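Fellodance Opens Its Spring Season in Foltness With a New Lunch Hour Class

FOLTNESS, Tuesday, February 1, 2022 — Fellodance, the community dance school in the old Hakim building, announces today that registration is open for its spring season. The season includes evening classes for adults, a Saturday group for children and, for the first time, a dance class in the lunch hour.

The new class takes 42 minutes and is made for people who work near the center of the town. No experience is necessary. Participants learn simple steps from folk and ballroom dances, and they can come in their normal clothes, with clean indoor shoes.

"Many people wrote to us that in the evening they are too tired, or they have to be with the family," said Ross Innes, director of Fellodance. "In the middle of the day they have one free hour. We wanted to use this hour well, and still leave them time to eat."

The kitchen room next to the studio stays open after each class. Participants are welcome to bring their own food and sit together before they go back to work.
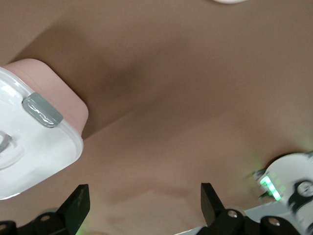 Teachers and places

The lunch hour class is taught by Rafferty Kincaid, who joined the school last year from Flirnach. He will also lead the evening course for beginners — this course was full in the autumn, so early registration is recommended. The school had almost 946 visits to its classes in that season.

Each lunch group has 48 places. A group meets 2 times a week, and the first meetings are planned for the second half of February. People who miss a class can join the other group in the same week, if there is a free place.

Registration

Registration can be made at the front desk of Fellodance in Foltness during opening hours. The price list and the full timetable are also available there. Journalists who wish to visit a class are asked to contact Ross Innes at the school before they come.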